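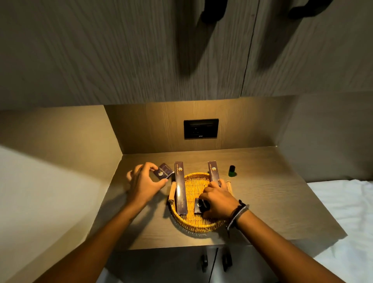 *Figura 1. Reposición de artículos de aseo en una bandeja de mimbre, vista desde la cabeza de quien ejecuta la tarea.*

La investigación en manipulación robótica lleva años midiendo el progreso por la cantidad de demostraciones recogidas. El presente texto sostiene que esa medida resulta insuficiente y que el resultado obtenido en el proyecto Brirkden, dedicado a las tareas de habitación en alojamientos turísticos, obliga a revisar los criterios con los que se financian y se evalúan estos trabajos.

El procedimiento es conocido. Una persona realiza la tarea con sus propias manos, se registra su punto de vista y una política de control aprende a partir de esas grabaciones. En Brirkden se reunieron 3.000 episodios. Tras la revisión a cargo de Valter Dalen se conservaron 1.883, y el modelo entrenado con ese subconjunto superó al entrenado con el total en las 15 disposiciones de objetos reservadas para la prueba. El hallazgo no es espectacular en su magnitud, pero sí en lo que implica para la práctica habitual del sector.

Los episodios descartados no eran, en su mayoría, defectuosos. Mostraban la tarea completa y correcta. Lo que los hacía poco útiles era la ambigüedad del objetivo: dos personas entendían de forma distinta qué significaba dejar la bandeja preparada, y el modelo promediaba ambas interpretaciones. Una caja de cartón alargada puede quedar de pie o tumbada, dentro del mimbre o junto a él. Para un huésped la diferencia es menor; para un algoritmo de imitación equivale a dos tareas diferentes con el mismo nombre.

Callum Forsyth, responsable del laboratorio de Benham, ha objetado que esa variabilidad es precisamente la que un robot encontrará fuera del laboratorio y que eliminarla produce sistemas frágiles. La objeción merece respuesta. Conviene distinguir entre la variación del entorno, que debe conservarse, y la variación de la instrucción, que debe anotarse. El equipo de Thampi propuso en junio un etiquetado en 3 niveles que recoge esta distinción, y a nuestro juicio es la vía más razonable de las disponibles.

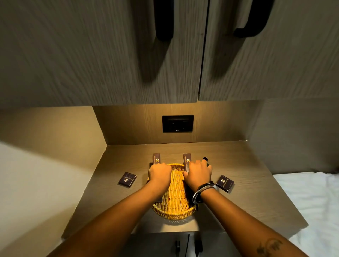
*Figura 2. Cesta ovalada con dos cajas en posición vertical detrás y otras dos tumbadas a los lados.*

Debe señalarse, además, el valor de las manos humanas como fuente de datos. En un espacio estrecho, bajo un armario y junto a una cama, ambas manos se tapan mutuamente los objetos y se reparten el trabajo sin plan explícito. Esa coordinación rara vez aparece en las demostraciones teleoperadas, y su ausencia se nota en los resultados.

Esta institución recomienda, por tanto, que las convocatorias de la línea Flatberg exijan publicar el criterio de descarte junto con los datos, así como los propios episodios descartados. Sin ese material no es posible comprobar si la mejora procede del método o de la selección. Recomienda también que el estado final de cada tarea se defina por escrito antes de la primera grabación y que toda modificación posterior quede registrada.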